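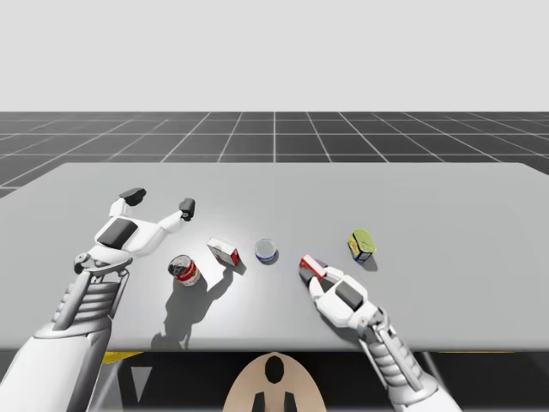 Shortbread is a plain, crumbly biscuit made from flour, butter and sugar, and I'd happily argue that it's the best thing you can do with those ingredients! It comes from Scotland, it has no eggs in its classic form, and it has been my go-to bake since I was tall enough to reach the bench. The old rule is one part sugar, two parts butter and three parts flour, measured by weight, and most of the recipes you'll come across are that same rule with a bit of fiddling around the edges. It's a short shopping list, too. A handful of small grocery items in a loose row on a light gray tabletop is already more than a batch of shortbread asks for, which tells you how little there is to buy. (Yes, I've spelled it "gray" there, my Canadian half wins sometimes. The rest of me says grey.)

The name

People ask me about the "short" part more than anything else. It has nothing to do with size. Short is an old baker's word for crumbly, and it's where we get "shortening" and "shortcrust" as well. When you rub butter through flour, the fat coats the flour and stops it from forming long, stretchy strands of gluten once there's any moisture about. Bread dough wants those strands. Shortbread really, really doesn't. The "bread" part is a leftover from earlier days, when a sweetened, twice-baked bread dough was dried out in a low oven until it was hard, and over time the yeast dropped away and butter took over.

Shapes

There are a few traditional shapes, and every family I know is loyal to one of them. Petticoat tails are made by baking a big round and cutting it into wedges, usually with a crimped edge. Fingers are thick rectangles pricked with a fork, and they're what I make when I've got a crowd coming, because a slab goes into the tin in one go and you cut it later. Then there are small rounds, either stamped out with a cutter or sliced from a chilled log. My friend Shabnam Khokhar swears by the log and keeps one in her freezer all year, wrapped in baking paper, ready to slice when somebody rings the doorbell.

Wooden moulds are lovely if you can find one. I bought mine at the Pillen market one May, with a thistle carved in the middle, and it took me ages to work out that you have to dust it with rice flour and then knock the dough out with a proper whack. A gentle tap does nothing at all!

Ingredients

Butter comes first, and it should be one you'd be pleased to eat on toast. Salted or unsalted is up to you. I use unsalted and add a good pinch of salt flakes, but my mum's version is made with salted and I've never left any on the plate. Soft is fine for a mixer, cold and cubed is better for fingertips.

Plain flour does most of the work, and a lot of bakers swap a little of it for something grittier. Rice flour gives a sandy snap, semolina gives a bit more crunch, and cornflour makes everything melt on the tongue. I like rice flour best. Caster sugar is the usual choice for sweetness, although icing sugar makes a finer, paler biscuit that I find a bit too polite.

How it's baked

Low and slow is the usual advice, and I agree with it. Shortbread should come out the colour of pale sand, with just a touch of gold near the rim. I bake my finger slab for 567 grams of dough (odd number, I know, it's what fits my old Sturon tin) at a low heat until the middle no longer looks damp, and I mark the lines while it's still hot. Cut it cold and it shatters. Chilling the shaped dough first helps it hold a neat edge, and pricking it all over lets the steam out so the top doesn't blister.

Variations

Lemon zest and lavender are common, and so are chopped ginger, pecans and chocolate chips. Malsha Marikar, who taught me most of what I know about spice, puts cardamom and a little cinnamon in hers and rolls the edges in raw sugar. It's spectacular with black tea. Millionaire's shortbread is the richer cousin, with caramel poured over the base and chocolate set on top, and you'll find it under the name caramel slice in just about every Australian bakery. The recipe there is usually a bit different underneath, often with coconut in the base, and I'm not going to pick a side!

Keeping

It stores beautifully. An airtight tin in a cool cupboard will see it through some 2 weeks, and the flavour is better on the second day than the first. The raw dough freezes well too. If your biscuits go soft, give them a few minutes in a low oven and let them cool right down on a rack before they go back in the tin.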